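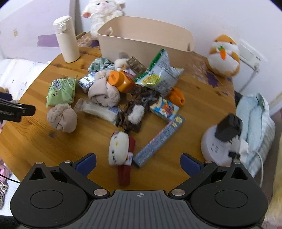
Workshop Builds > Grippers and Hand Tools

Hand-held gripper keeps dropping snack bags, fine with everything else

ridgeplate

Hi all, long-time reader, first build I've been brave enough to post! I've been putting together a hand-held gripper from the Clidum plans, the two-finger version with the angled linkages, and I'm having more fun with it than anything I've made in years. The idea is that you squeeze the handle, pick things up yourself with the camera watching, and later feed all those recordings to a small arm so it can learn to tidy a table. The arm is still half built at Oria (that's our shared workshop, I get bench space there in the evenings), so for now I'm doing all the recording at home on a round wooden table.

My job for it is simple. Everything on the table goes in the cream basket at the back. I have plush toys, balled-up socks, snack bags, a tissue pack, some small boxes, a few bits of cloth, all in one heap, and I mix them up between runs.

Plush toys are a dream. The Hello Kitty one comes up nearly every time, and so do the socks. Small boxes are good too if I come at them square. The crinkly snack bags are driving me up the wall. The fingers close, the foil folds, I get it off the table by an inch or so and then it slides down between the pads and drops. The big green-and-white bag is the worst. If I squeeze harder it just creases more and shoots out the front, which is funny the first few times.

Numbers, in case they help. I have 1,653 picks recorded so far and I went back through them all over two evenings with a notebook. 582 are drops or misses, and the bags make up most of those. I was aiming for 2,000 before I start training, and I'd hate to get there with a pile of bad bag picks in the set.

What I've tried:

Wiping the blue fingertip pads with a damp cloth before each run. Better for a few picks, then the same again.

Closing more slowly. Helped a little with the smaller bag, did nothing for the big one.

Shimming the left finger so the pads meet flat at the tips. I may have made that worse, because now they touch at the tips first and there's a sliver of light further back.

The linkage pins are the plain ones from the parts list. There's a tiny bit of side play in both fingers if I wiggle them, and I can't tell if that is normal. The software is Athumani, recording at its default settings, and that side has been rock solid.

So is this pads, pins, or me? And do I throw out the drops or keep them? Happy to reprint anything, the printer is itching to go.

foamandfoil

Great project, and you're much closer than you think. I built the same Clidum fingers last October and had the same fight with chip bags, so I'll tell you what fixed mine and in what order I'd do it.

Take the shim out first. With a thin, slippery thing like foil you want the pads to land as flat as possible over their whole length. When the tips touch first, the bag gets pinched along one narrow line and everything behind that line is free to swing. The bag then hinges on the pinch and peels itself out, and that sounds exactly like your inch-and-drop. Close the fingers on a sheet of paper and try to pull it out from a few different angles. It should drag about the same whichever way you pull. If it slips easily when you pull sideways and holds when you pull straight back, the pads aren't parallel yet.

Then the pins. A little side play is normal on this design, but "both fingers" makes me want you to check the holes. Mine had gone slightly oval on one side. I drilled them out a hair and fitted snug pins, and the difference in feel was lovely, like going from a loose pair of kitchen tongs to a good one. Don't go so tight that the fingers hesitate on the way back open. You want them to fall open with no help from your hand.

After that, pads. I switched to the soft grade from Warken and cut shallow grooves across them, side to side, with a craft knife and a ruler. The foil folds have somewhere to go and they sort of lock in. Keep the grooves shallow, mine tore when I got greedy. Smooth pads are nicer on hard shiny boxes, so there is a trade here, but with a heap like yours I'd take the grooves.

And change how you grab the bags! Go for a corner or the crimped end seam and skip the puffy middle. The seam is the stiffest part of the whole package and it sits nicely between two pads. If the bag is lying flat on the wood, nudge it against something heavier with one finger so the edge lifts, then close on the edge. Your arm can learn that nudge too, as long as you do it the same way often enough for it to catch on. I recorded nothing but seam grabs for a whole evening and it was time very well spent.

On the drops: keep them, in their own folder. I trained without mine and was glad I still had them later for checking.

bench_by_the_window

softer pads. mine were the stock ones and they were useless on anything shiny. also are you squeezing all the way to the stop every time? I was and I didn't notice until I watched my own recordings back. half squeeze is plenty for a bag

ninetyfivea

Agree with nearly all of the long answer, and I want to add a bit on the recording side, as I think it matters as much as the pads.

I wouldn't fold all the drops into one folder. Go through and split them by what happened next. If you dropped the bag, went back and got it on the second try, that is a useful recording! The arm is going to drop things too, and it needs to see somebody recover. If you dropped it and stopped, or it shot off the table, set it aside. Athumani lets you put a tag on each recording from the review page, so you can do this without moving any files, and you can change your mind afterward.

Also think about when you fit new pads. Grooved pads will look a little different to the camera than smooth ones, and the finger gap may change by a hair if the thickness isn't the same. I'd do the hardware fixes now, before you record another thing, and then make a fresh batch of 20 picks with a mix of toys, socks and bags. Play those next to some old ones. If the fingertips sit in the same place in the picture, you can keep your old plush and sock picks with a clear conscience. If they've shifted, check the camera mount before you blame the pads. I use the little crosshair on the base plate for this, as it's a fixed spot you can always find.

One more thought about the heap. Clutter is good for this kind of training, so please don't tidy it up to make your numbers look better. But do vary what the bags are leaning on. With the big one propped against the basket you're always getting a free edge at the same height, and an arm taught on that will be baffled by a bag lying flat in the open. Put it in the middle, put it under the cloth, put it half under a toy. You'll drop more for a while and that is fine.

For cables and anything with a cord on the table, decide early whether the arm should ever touch them. I tape mine down and never pick them, so that "leave it alone" is in the recordings too.

ridgeplate

Oh this is brilliant, thank you all so much. Shim came out tonight and the paper test was an eye-opener, it slid right out sideways on the old setup. Now it drags evenly, or close to it. I have not touched the pins yet, but one of the holes does look a bit egg-shaped when I hold it up to the lamp, so that's tomorrow's job at Oria where the good drill press lives.

Guilty on the full squeeze, by the way. Every single time.

Seam grabs are already better even with the smooth pads. I got the green-and-white bag into the basket four times running and may have cheered. I'll order the soft grade from Warken, try grooves on one pair and leave the other pair plain so I can swap back, then do the fresh batch and compare. Will post the new tally when I have one.

Contact the moderators | © Workshop Builds community, posts belong to their authors | Back to top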